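### 3.2 The unfolded shirt as a unit of household work

Most of the literature on domestic laundry stops at the dryer door. Washing has its historians, ironing has its critics, and the detergent aisle has a whole branch of marketing research to itself. The interval between a shirt being clean and a shirt being put away has received much less attention, even though in many of the homes we studied it is where the shirt spends most of its life. We call this interval the *pile stage*, a term our participants used before we did, usually with a sigh.

The households were drawn from two sites, Halville and Warlow, and we recruited 35 of them through notices posted in apartment lobbies and at one laundromat. Each kept a diary for 17 days. The diary form asked which garments had been folded, by whom, on what surface, and what the person would have preferred to be doing. The last item was added by one of the authors as a joke and produced the richest data in the study.

We restrict this section to T-shirts. Towels and sheets are taken up in Section 3.4, and socks have been left out altogether after a pilot in May that we do not wish to discuss. The T-shirt recommends itself for several reasons. Every household had some. It is cheap, which means that no one feels obliged to treat it well, and it is soft, which means that it holds no opinion about its own shape. A dress shirt on a table still looks a little like a shirt, because the collar and placket insist on it. A T-shirt dropped on a table looks like whatever it landed as, and the person folding must first find out where it begins.

Finding out where it begins turned out to be a skill, and one that people rarely noticed they had. Asked how they fold a T-shirt, nearly all participants began with the sleeves. Watched while folding one, the same people began somewhere else: they hunted for the neck. The neckline is the only part of a bunched shirt that gives away both the top and the front, and the label inside it settles the matter. On older shirts the lettering on the label has often faded past reading, but the label still works perfectly well as a landmark. It tells you which way is up even when it can no longer tell you what size you are.

Printed shirts offer a second landmark, and here opinion in our sample divided sharply. Some people fold by the print, turning the shirt until the design is out of sight and then working from the back. Others, whom we came to call *displayers*, want the design on top of the finished packet so that the shirt can be identified in the drawer. Both groups regard the other as slightly unwell. Figure 1 has both landmarks on one garment: the label inside the neck, and the orange splash with the violet and blue beneath it, which lies along the bulge on the other side of the shirt.
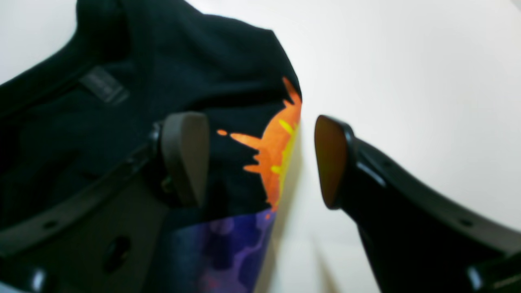
**Figure 1.** Black T-shirt before folding, on a white surface. Label at the neckline; part of a printed graphic at right.

One diarist, a committed displayer, wrote that a black shirt with its picture folded inside is just a black shirt, and that she owned enough of those to hold a funeral every morning. We have not been able to improve on this as a statement of the problem. Black shirts made up the largest single color group in both sites, and they were also the ones most often unfolded again within a day by someone looking for a different black shirt. In the diaries this is recorded under headings such as "refold," "refold again," and, in one Warlow household, a small drawing of a skull.

The color matters in another way. Folds in dark cloth are hard to read. On a white or pale shirt, a crease throws a visible shadow and the folder can see how many layers lie under the hand. On a black one, the shadows sink into the cloth and the layers have to be felt for. Several participants reported doing their dark shirts near a window, or on a pale bedspread or counter, without connecting the habit to the difficulty. When we suggested the connection, two of them were pleased and one accused us of overthinking her bedspread. We note the objection here for completeness.

### 3.3 Surfaces, methods, and the problem of the shop fold

Beds were the most common folding surface, followed by sofas, followed by the top of the dryer itself. Tables came in lower than we expected. The reason given was nearly always that the table was covered in other things, and in a fair number of homes the other things were laundry.

A hard, flat surface does make a difference to the result. On a bed, a shirt that is patted smooth sinks in the middle and comes up slightly barrel-shaped - fine for a drawer, less fine for a shelf. On a table the hem can be squared against the edge. Participants who folded on tables tended to produce packets of a constant width, and they also tended to mention this in conversation.

We recorded three methods in regular use. The *halver* brings sleeve to sleeve and folds down from there, which is quick and leaves a crease straight through the middle of any graphic. The *thirder* turns in both sides toward the center of the back, tucks the sleeves, and folds up from the hem. The *roller* rolls. Rollers had generally been converted by a video and spoke about the period before it in the manner of people who used to smoke.

A fourth method, the shop fold, was widely admired and almost never practiced. This is the thirder's fold done around a board, and four homes owned a folding board sold under the name Prudine. Three of the boards were in closets. The fourth was in use, under a houseplant. Owners did not consider the purchase a mistake; they described it as something they would get back to.

It would be easy to treat the unused board as a failure of discipline, and an earlier draft of this paper did. The diaries suggest a duller explanation. The board saves effort on the last part of the job, after the shirt has been found, turned right way out, oriented, and laid flat. Our participants complained very little about the last part. Their complaints gather almost entirely around the first: the sleeve pulled inside itself, the shirt wrapped in another shirt, the neck that has gone missing. By the time a shirt is flat enough to need a board, most people feel that the worst is over and would like to be left alone with it.

This agrees in part with the Valcárcel survey, which also found that sorting and turning were disliked more than folding proper. It differs on the matter of company. In that survey people preferred to fold alone, while ours preferred to fold with the television on, and were divided on whether that counted.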